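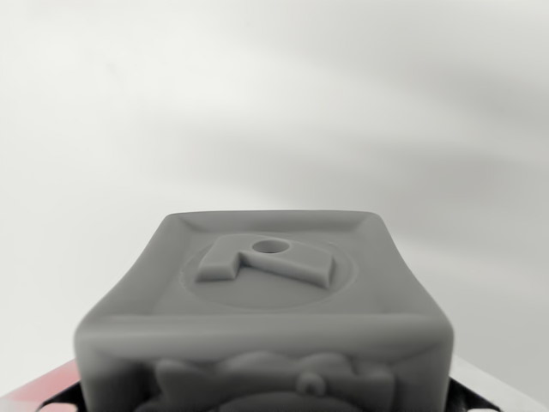 The Slow Way to a Good Drum Sound

There are 26 steps down to the live room at Geswood, and if you've ever carried a drum kit to the bottom of them you'll know why I was ready for a sit-down before we'd even unpacked the cymbals. But what a room! We spent our first morning there just walking a single snare drum from corner to corner, hitting it and listening, and by lunch we'd settled on a spot well off center, a good 8 feet from the nearest wall.

We ended up using 4 microphones on the whole kit, which felt a bit daring after years of putting one on everything that moved. The overheads went through an old Sandholm preamp (noisy, I'll admit, but so sweet on the ride cymbal), and the rough mixes still make me smile on the drive home.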